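Durngate Pottery Open Day, and Why I Came Home With a Teapot
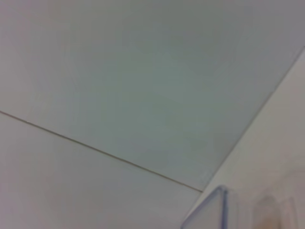
I'd been meaning to get to the Durngate pottery open day for years, and this May I finally managed it, mostly because my sister was driving. It's an old works on the edge of town, all brick outside and sloping yard, and you park in the field opposite (bring boots!). Indoors they've kept everything very plain. The ceiling is smooth and pale grey, with a thin dark seam running across it at a slant, and after the muddle of the yard I found all that plainness very restful. I want my kitchen done the same colour, though I've been told I said that about the last place too.

We'd booked the 2 o'clock tour, which was led by Mircea Tănase. He has been throwing pots there for 22 years and talks about clay the way other people talk about their dogs. There's a grey one that sulks if you rush it and a red one called Bălan, after the family who first dug it, which he says will forgive you almost anything. He let us all have a squeeze of both. I couldn't tell them apart with my eyes shut, but my sister could, and she was unbearable about it until teatime.

The glaze room was my favourite bit. You'd think a blue glaze would be blue when it goes on, but the one they're known for, Dretero, is a sort of dirty pink in the bucket and only turns in the kiln. There was a shelf of test tiles going right up the wall, each with a number scratched on the back. Mircea's pet is tile 2137, a deep inky green that came from someone misreading the recipe, and they've been trying to get it again ever since. I held it for ages. I'd have bought it if he'd let me.

Then you get a go on the wheel, which costs an extra 4 pounds and is worth it. Mine started as a bowl, became a plate, and then flew off the side - I've still got slip on my good coat. The children in our group were much better at it than the grown-ups. One little girl made a perfectly decent egg cup and then squashed it flat on purpose, laughing her head off.

Tea is in the old packing shed and run by the Plorkasmont bakery from down the road. Have the walnut loaf. The scones had gone by the time we got there, so if scones matter to you, eat first and tour later.

The seconds shop is at the end, and that's where I came unstuck. I went in for a mug and came out with a big brown teapot with a wonky lid. It pours beautifully, mind you, and it was half the price of the straight ones. My sister bought nothing and has since rung twice to ask whether there were any more teapots left.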